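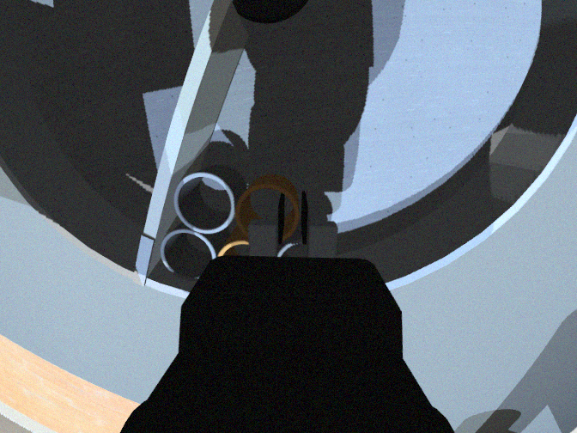
Wrist view in simulation, gripper short of the rings.

The usual way to report a demonstration set is by its size. Ours from June was 130 episodes in a simulated workshop, all driven by hand, and the number says very little about what a policy can learn from it. I would sooner see how the starting poses were spread.

At Wakham we replayed the set and sorted episodes by approach direction. Most came in along the same line, since operators settle into a habit after the first 10 or so. A policy trained on that data does fine on the line and drifts once it is pushed off it. Adding more of the same episodes lowered the training loss and left the drift where it was.
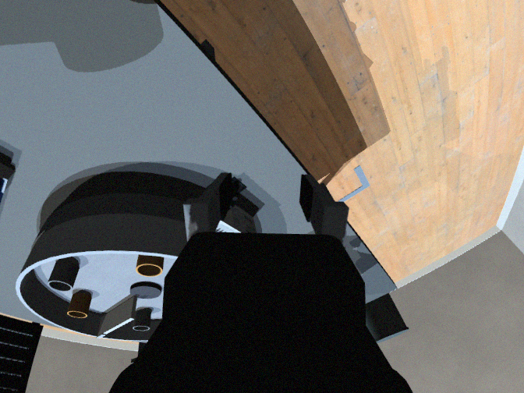

Ermelinda Coelho objects that habit is useful: a consistent operator gives a cleaner signal, and a mixed set teaches the average of two good motions, which can be a bad one. She is right about small sets. The answer is to vary the start and keep the strategy fixed – two settings that most collection scripts treat as one. 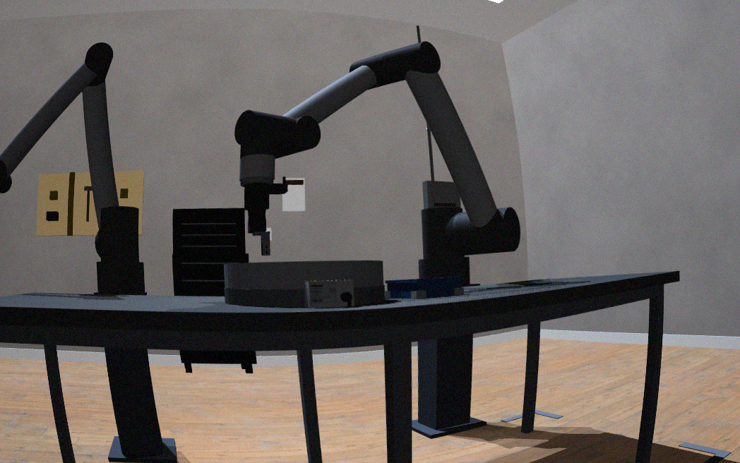
A script that draws the starting pose at random before handing over control costs a few seconds per episode. Discards should be logged too, with the reason. Of the last batch we dropped seven, and four of those had the same cause, a late grasp.

30 Aug 2020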